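The Grip That Wasn't There
A robot training program kept dropping its cargo. The cause was a sensor reading that everyone trusted.

By Loubna Nasr

The first drop was put down to bad luck. A simulated arm at Floson, a company that writes control software for warehouse robots, was told to pick up a vase, carry it across a table and set it down. It closed its gripper, lifted, and logged the job as complete. The vase had never left the table.

That was in December. By the time the team stopped to look at the problem properly, the same thing had happened in 86 runs out of a batch of 2057. In each one the software reported a firm hold on an object it did not have.

"We saw the success rate and we were pleased with it," says Yasmine Ramadan, who leads testing at Floson. "Then Adel sat down and watched the runs one after another, and the number stopped making sense."

Adel Belhaj had joined the company that fall. His job was to check recordings from the camera mounted close to the gripper against what the controller said it was doing. Most matched. The ones that did not match tended to involve smooth, curved objects at an awkward angle, and the vase was the worst of them.

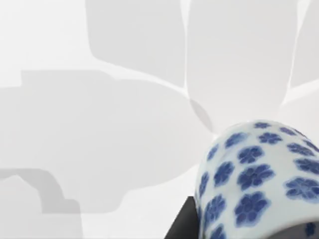 The patterned vase on its side in simulation, with one finger of the gripper against it at lower left.

The fault came down to how the controller decided it was holding something. It looked at two signals: whether the fingers had met resistance, and whether they had stopped short of fully closed. If both were true, it recorded a grasp and moved on to the lift. A flat box between two fingers gives exactly those signals. So does a finger jammed against the side of a vase while the other one is touching the table.

The controller, which Floson calls Celta, had passed its early tests on boxes and blocks. Curved objects were added later. The grasp check was not changed when they were, and no test covered it on its own.

A second weakness made things worse. Once Celta had recorded a grasp, it did not ask again. The arm could lift, swing over to the shelf, open its fingers above a compartment and return to its starting position without a further check. In a real building that could mean an item left on its side in a travel path, or pushed off a table by an arm that believed the space was clear.

Hatem Saber, a safety engineer who reviewed the fault for Floson, is blunt about it. "A dropped item is a nuisance. A robot that doesn't know it dropped the item is a hazard. It will make its next move based on a world that doesn't exist."

He asked for the whole batch to be rerun with the lift broken into short stages. After each stage the controller had to compare the width between the fingers with the width it had recorded at the start. If the gap had changed by more than a set amount, the arm had to stop and hold still.

The team also widened the range of objects. They kept the vase and added shapes with handles, rims and narrow stems, all placed near a shelf so that the arm had less room to approach. A trophy cup turned out to be a useful test, as its handles offer a finger plenty of places to catch without holding the weight.

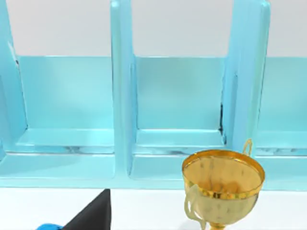 A gold trophy cup stands in front of the empty shelf compartments, with a gripper finger to its left.

The first version of the fix was too cautious. It stopped the arm so often that 89 runs had to be thrown out, many of them with a perfectly good hold. Belhaj spent several weeks adjusting the limit for each type of object. The current version uses one limit for rigid items and a looser one for anything that may shift as it is lifted.

False grasps have not gone away. In the latest full batch, finished on 27/04/2025, there were 2. Both involved the vase, and in both the arm stopped during the first stage of the lift and reported an error.

Ramadan says she can live with that result for now. What bothers her more is how long the old figures went unquestioned. Floson had been sending a monthly summary to Morrison, a distributor planning a trial at its Manby site, and the summary counted every false grasp as a success. The company has since sent corrected figures. The trial has been pushed back, and no new date has been set.

Souad Zaki, who manages the Manby site, says she would have preferred to hear about it sooner. She has asked for one change before any arm is installed: when a lift fails, a light on the robot must come on and stay on until a member of staff has reset it by hand.

Floson has agreed, and Belhaj is writing the tests for it.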